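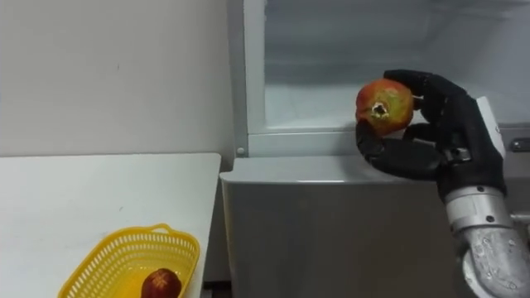 4.2 Transfer from basket to refrigerator

The storage task tests whether a grasp chosen at pickup is still usable at the point of release. Fruit is taken from a basket on a table and placed inside an open refrigerator, so the hand has to clear the rim of the basket, rise to the height of the compartment, and pass over the ledge at its lower edge. Figure 3 shows a pomegranate held at the opening, with a second one still in the basket.

We collected 540 teleoperated demonstrations of this task and trained the policy on all of them. Basket position on the table was changed between demonstrations; the refrigerator was not moved. Observations consist of the head camera image and the joint positions of the arm and hand. The policy predicts a chunk of 8 actions, executes it in full, and then queries the network again. Shorter chunks gave visible hesitation near the ledge in early tests, and we did not pursue them.

Pomegranates were included on account of the crown, which breaks the near-spherical shape assumed by the Stisero grasp planner used as our baseline. The planner fits a sphere to the segmented fruit and closes the fingers symmetrically about its center. When the crown lies under a fingertip, contact is made early on that side and the fruit rolls toward the thumb. The learned policy has no explicit shape model. In most of its successful grasps the fingers close over the top and back of the fruit while the thumb supports it from below, leaving the crown uncovered -- a pattern also common in the demonstrations.

Each method was run for 237 trials with matched starting positions. A trial counts as a success if the fruit comes to rest inside the compartment without having been dropped. The baseline completed 106 trials. Most of its failures occurred during the lift, before the hand had reached the refrigerator. Failures of the learned policy were concentrated at the ledge, where the underside of the thumb touched the rim and the fruit shifted in the grasp.

Figure 3. Transfer task, learned policy. The hand holds a pomegranate just above and in front of the compartment ledge; the yellow basket is on the table at lower left.

Trial outcomes were labeled independently by L. Soliman and K. Gilchrist, and disagreements were settled by replaying the recordings. The same protocol is used for the drawer task in Section 4.3.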